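Hurkmont Cellars tasting room and club program
Progress report to the Drorel Fund, second reporting period

Summary

The grant is being used to reopen the downstairs tasting room and to run a small release program for wine club members. Work on the room is finished apart from the side door. The first release weekend went ahead in February as planned. The second is being prepared now.

Tasting room

The new counter is in and the sink passed inspection on the second visit. The first visit failed on a drain fitting, which the plumber replaced at no charge. Seating is for 41, the number allowed by our permit. The side door still needs a wider ramp. We have one quote and are waiting on another before we commit.

Release program

We poured two wines in February, the Asta white and the Sin red blend. The Asta sold out on Saturday afternoon. The Sin moved more slowly, and we think the price was part of it - members asked for a half case and we did not have one set up. It will be on the order form next time.

Food was soup and bread from our own kitchen. The line was too long in the first hour, so the next release will have a second serving table near the stairs.
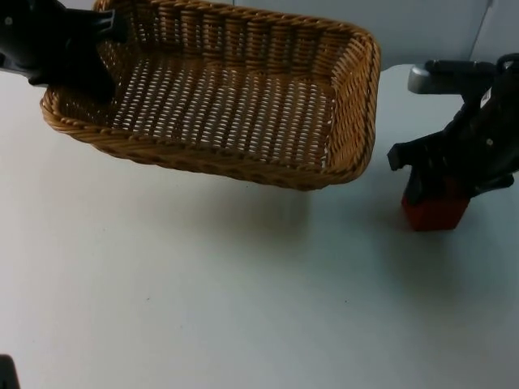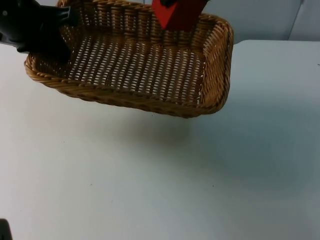
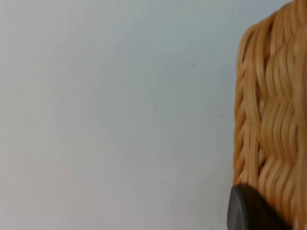
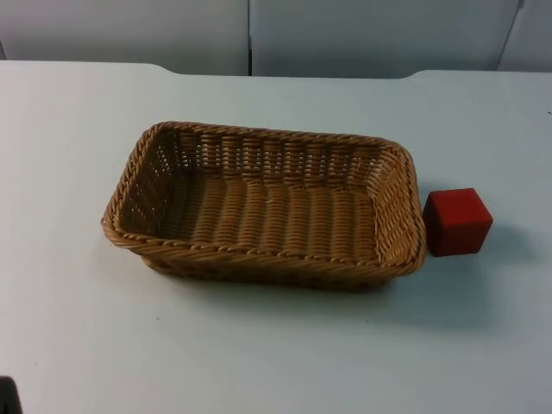
Woven basket, first three pictures; white tabletop, last picture.

Budget

Spending is in line with the approved budget except for signs, which came in over. We ask to move up to $4,000 from the printing line to cover the signs and the ramp. The total does not change. Receipts for the counter and plumbing are attached.

Next period

Finish the ramp and book the final inspection.
Hold the second release, with doors at 5 p.m.
Send the member survey and include the results in the next report.

We will need an answer on the budget change before the ramp work can be ordered.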